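Why Do Windows Have So Many Pieces?
A big window is often made of lots of smaller ones.
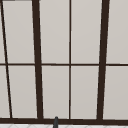

Topic: Homes and Buildings
Ages 8 to 11

Look at the windows where you live. Some may be one plain sheet of glass. Others may be split into squares or tall rectangles, with strips between them. People have been making windows both ways for a long time, and the reasons have changed along the way.

Words to know

Each separate piece of glass in a window is called a pane. The strips that divide one part of a window from another have names too. Many builders call an upright one a mullion and a sideways one a transom, but you will also hear people say mullion for both. Very thin strips that hold small panes are called glazing bars or muntins. The flat part at the bottom is the sill. A person who fits glass into windows is a glazier.

The big window in the picture has dark bars and pale gray panes. The panes are tall rectangles in two rows, with a thin strip running across between the rows.

What glass is made of

Glass starts out as sand. Not every kind of sand will do, and glassmakers choose sand that has a lot of silica in it. They add soda ash, which helps the sand melt at a lower temperature, and limestone, which makes the finished glass strong enough to last. Old broken glass goes in as well. It is called cullet, and it melts more easily than new sand does.

All of this goes into a furnace that is much hotter than a kitchen oven. It melts into a thick, glowing liquid. When the liquid cools, it turns hard and clear.

Windows before glass

The first windows were holes in the wall. They let in light and let out smoke, but they also let in wind, rain and insects. People covered them with wooden shutters, cloth or animal skins. In some parts of the world they used paper, and in others they used thin slices of shell or stone that light could pass through.

The Romans put glass in some of their windows. It was thick and hard to see through, but it kept the weather out.

Why panes used to be small

For hundreds of years, window glass was made by blowing. A worker gathered a lump of hot glass on the end of a long pipe and blew into it to make a bubble. To make crown glass, the bubble was moved to a rod, opened up and spun very fast until it spread out into a flat, round disk. When the disk was cool, it was cut into pieces.

The disk could only be so big, so the pieces were small. The middle of the disk had a thick bump where the rod had been joined. If you see a window in an old building with a round swirl in the glass, that piece may have come from the middle.

To fill a large window, glaziers had to join many small panes. Sometimes they used strips of lead, which is soft and bends easily. Later they used wooden bars.

How flat glass is made today

Most window glass is now made by the float method, which was worked out in the 1950s. Melted glass is poured onto a bath of melted tin. The glass is lighter than the tin, so it floats on top and spreads out evenly, the way oil spreads on water. It moves along in one long ribbon, cooling slowly as it goes. At the end it is cut into sheets.

Float glass is smooth on both sides, and the sheets can be taller than a grown-up.

So why do we still use bars?

One reason is weight. Glass is heavy, and a very large sheet is hard to carry, lift and fit. Smaller panes are easier to handle.

Another is wind. Wind pushes on a window, and a wide sheet bends more than a narrow one. Bars help to hold the glass firmly along its edges.

Bars are useful when something breaks, too. If a ball hits one pane, the glazier may only need to replace that pane.

Some people also like the way bars look. In the town of Desholm, the old school hall was given new windows with the same pattern of bars as the ones that were taken out. "We could have used one big sheet in each opening," says Trygve Lindholm, the glazier who did the work. "The building would have looked wrong to anyone who grew up here."

Keeping warm

Heat gets through a single sheet of glass quite easily. That is why many windows have two sheets with a small gap between them. This is called double glazing. The gap is filled with air or another gas, which slows down the heat trying to get out. In very cold places you may find three sheets.

Try it yourself

You need a sheet of thin card, a ruler, tape and some craft sticks.

1. Hold the card by its two short ends and ask someone to press gently on the middle. Watch how far it bends.
2. Tape craft sticks across the back, from one long side to the other, and then tape more along its length.
3. Hold it the same way and press again.
4. Use the ruler to compare how far the card moves each time.

The sticks are doing a job like the bars in a window. Try moving them closer together or farther apart and see what changes.

Written by Ebbe Sæther
Last updated 2026-09-22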